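Notebook, Pokgate student project, clothes handling
1/7/26

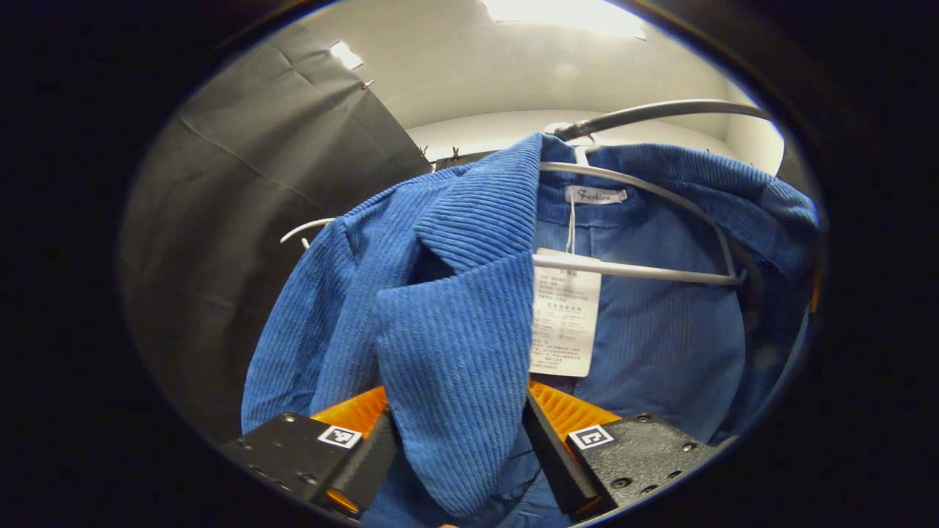

Blue corduroy jacket on the hanger, front panel between the fingers.

Continued with the jacket task. The T-shirts from before are finished and copied to the Turkwood drive, folder "tops". For jackets I made a new folder, please do not mix them.

What we want from each demonstration: take the lower front, hold it, pull it a little to the side, let go, move back. Start and end with the fingers open. Target for the class is 100 good ones per garment, and 1000 for all garments together before the end of August.

Notes on corduroy. It is thicker than I planned for, so I close more slowly than with cotton. If I take only the edge, the fold comes out of the pads when I pull. Taking it deeper is better — two finger widths, I think, but I did not measure. The lapel is a problem for the labels: Onis wants one name for each part, and our list has "collar" and "front" only. I write "front" for the moment and add a comment.

Threw away 9 demonstrations, all from the same mistake. I began to move before the recording had started. Must wait for the beep.

Võ script still stops when the file name has a space in it. Use underscores until it is repaired.

Open points:
Ask in class if the care tag should be tucked in or left out. We must do it the same way for every jacket.
Check the screws on both fingers.
Next garment: something with a zipper.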